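The rule was number 40 in the Clokosen handbook, and Ursina Frei had written it herself: no plug is to be moved by its cable. She had been thinking of people then. Now she sat at the desk in Piltcombe with the handbook open and had to decide whether it held for the arms as well.

"It takes longer," said Gruber. "It has to find the body of the charger first."

"Then it takes longer."
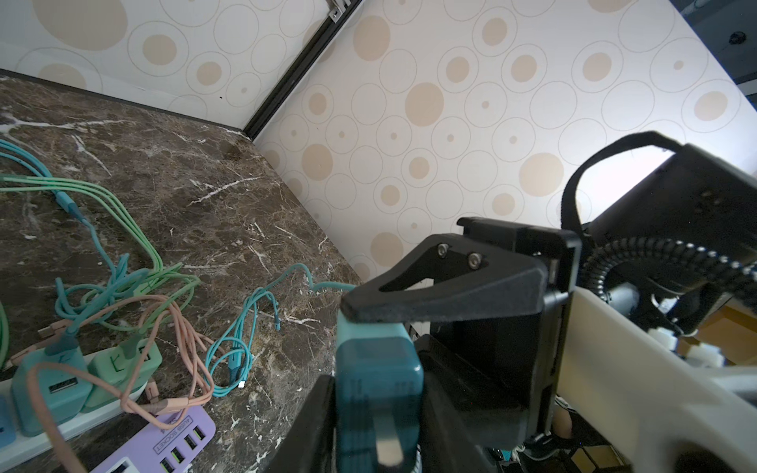 The charger held by its body, as rule 40 asks.

Gruber had come over from Zokell in June with 3,000 lines of notes and no patience for handbooks. He wanted a rule that said what counted as done. Hers only said what was forbidden. They argued about it until four in the afternoon, and then he made tea and they argued about the word "tangle".

"Two cables crossing," he said.

"That's a crossing. A tangle is when you pull one and the other comes too."

He wrote that down, which surprised her.

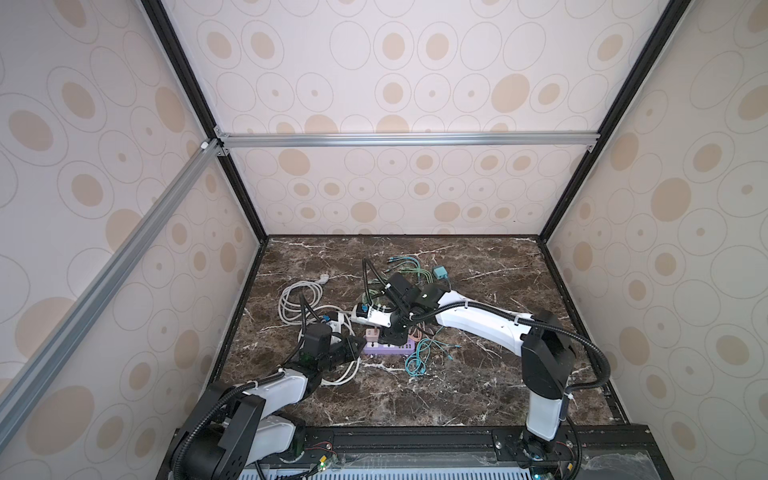 The other question was who gave way. With two arms reaching for the same heap, Ursina wanted one of them to wait, always the same one, so that a person standing by would know which to watch. Gruber thought the nearer arm should go first. She asked him how a person was meant to judge that from the door. He looked over at the door for a while.

"The left one waits," he said.

She typed it in under rule 40 and gave it the number 41. Then she went back and took out the word "always", and after he had gone home she put it in again.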